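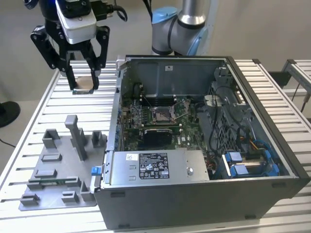

Old tower, CPU swap – worth it or a waste of an afternoon?

flevulov34
Desktop tower, black case, green motherboard, low-profile graphics card. The guide I'm following says to lay it on its side, take the panel off, lift the lever, swap the CPU and go. It makes the whole thing sound like changing a light bulb. I don't buy it. What is the guide leaving out?

Haltum
Thermal paste, for a start. Half of these guides skip cleaning the old stuff off. And check that the board's BIOS knows the new chip before you touch anything. Same socket doesn't mean it will boot.

yurchenko_7
BIOS panic is overdone. I've swapped 7 of these and never updated one.

Haltum
Then you got lucky with your chips. Look at the support list for the board. It takes 2 minutes.

climex
I'd ask why bother. You get a slightly faster version of a slow computer. Put the money into an SSD and more memory.

flevulov34
Already has an SSD. Memory is maybe, I haven't priced it. I keep reading "night and day difference" from people who never post a number.

yurchenko_7
Mine went from painful to fine. No, I didn't run a benchmark.

climex
So no number, then.

Benoît Boyer
Whatever you decide, unplug the power supply first and don't drag the chip across the socket. Line up the corner mark, lower it straight down, no pushing. If it needs force it's the wrong way around – or the wrong chip.

flevulov34
That's more than the guide had. Still not convinced on the speed. Will check the support list tonight.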